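Compression garment after thigh and buttock liposuction: day and night, or can I stop at night?

**Doaa Lamrani**, Oct 8, 2020

Hello everybody. I had liposuction of the outer thighs and the lower buttocks in a private clinic in Uden, and it is now 20 days after the operation. The surgeon is satisfied with how it looks. I am also satisfied, but I sleep very badly because of the garment.

It is the long model, from the waist to above the knee, with hooks on the side. During the day I can manage it. At night it becomes tight behind the knees and I wake up four or five times. In the morning there is a red line in the fold of the leg. The line goes away after breakfast.

My paper from the clinic says "wear continuously for the first period, then daytime only." It does not say how long the first period is. I telephoned, and the assistant told me one thing, and the nurse at the control visit told me another thing. One said three weeks and the other said six. My next appointment with the surgeon himself is far away.

So I would like to know:

- How long did you wear yours at night?
- Did you have more swelling when you stopped?
- Is it normal that one side is still harder than the other? My left side has a firm place, the size of a small egg, and it is not painful. 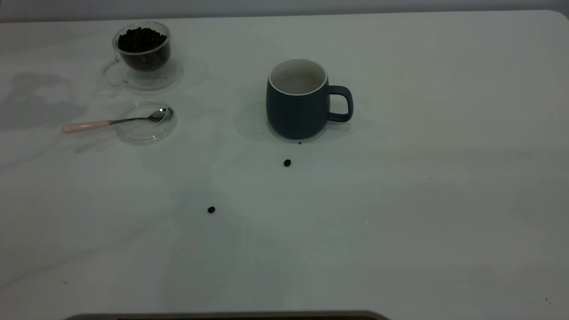 I should also tell you about food and drink, as somebody will ask. I eat normally, with less salt than before. I don't smoke. I stopped coffee one week before the surgery because the clinic requested it, and I have not started again, although at home there is still a glass cup full of dark beans on the white table and I look at it every morning with some sadness. If anyone knows whether coffee makes the swelling worse, I am interested in this too, but the garment is my main problem.

Thank you for reading, and please excuse my English.

---

**Hicham Benjelloun**

6 weeks day and night. everybody knows this. If you take it off early you get waves in the skin and then you pay again. My sister wore hers for 8 and has no problem.

---

**Rawan Mahasneh**

Dear Doaa, I am not a doctor. I worked for several years as a nurse on a surgical ward in Ornby, and I had the same operation myself, so please read this as experience and not as a prescription.

There is no single number that all surgeons agree on. Some want three weeks of day and night wearing, some want six, and many change to a lighter garment in between. It depends on how much fat was taken, from which area, and how your skin reacts. For this reason you should ask for the answer in writing from the surgeon, and you do not need to wait for the appointment. Send an e-mail with one clear question: "Until which date do I wear it at night?" The assistant can put this in front of him in one minute.

About the red line: a light mark that disappears in a short time is usual. What I would not accept is a line that stays for hours, a blister, numb toes, or a foot that is colder than the other one. In that case call the clinic the same day. Until they answer, check these points:

1. The garment should lie flat. A roll of fabric behind the knee presses much more than the rest of the garment.
2. Maybe you need another size now. The swelling was bigger in the first week, and the cloth also stretches with washing, so it can slip down and gather at the lower edge.
3. Ask if you may use a shorter model for the night. My surgeon allowed me this after the third week, and I slept again.
4. Wash it by hand in cool water and dry it flat. If it is possible, have two, so you are never waiting for it.

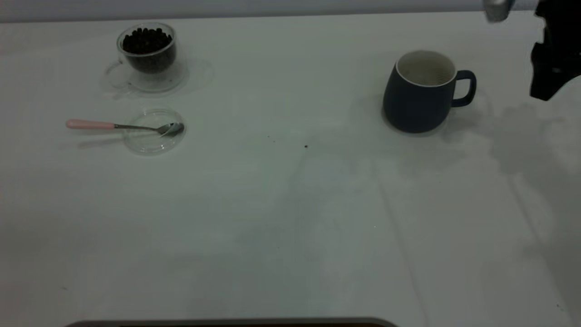 *Coffee beans in a double-walled glass cup, on a clear saucer.*

About the coffee, I was told that one or two cups a day was allowed once I was eating and drinking normally and had finished the strong painkillers. I did not see any difference in my legs. Salt made a difference, and long sitting made a bigger one. If you have high blood pressure or take other medicines, ask first.

For the firm place on the left: one side often heals more slowly than the other, and harder areas can stay for some months. But somebody should feel it with the hands, because it can also be a collection of fluid, and this cannot be judged on a forum. If it grows, becomes warm or red, or if you have fever, please do not wait. The same is true for pain or swelling in one calf, or if you are short of breath. Then you call emergency help and not the clinic.

When I stopped at night, I was a little more swollen in the morning for 5 days, mostly above the knee. After that it was the same as before. I had my operation in May and the last swelling was gone before the winter.

---

**Doaa Lamrani**

Thank you, Rawan, this helps me very much. I looked, and yes, there was a roll behind the left knee. I wrote the e-mail this afternoon and I asked also about the short model and the firm place. When I have the answer I will put it here.

Hicham, thank you too. Did your sister have the long model or the short one?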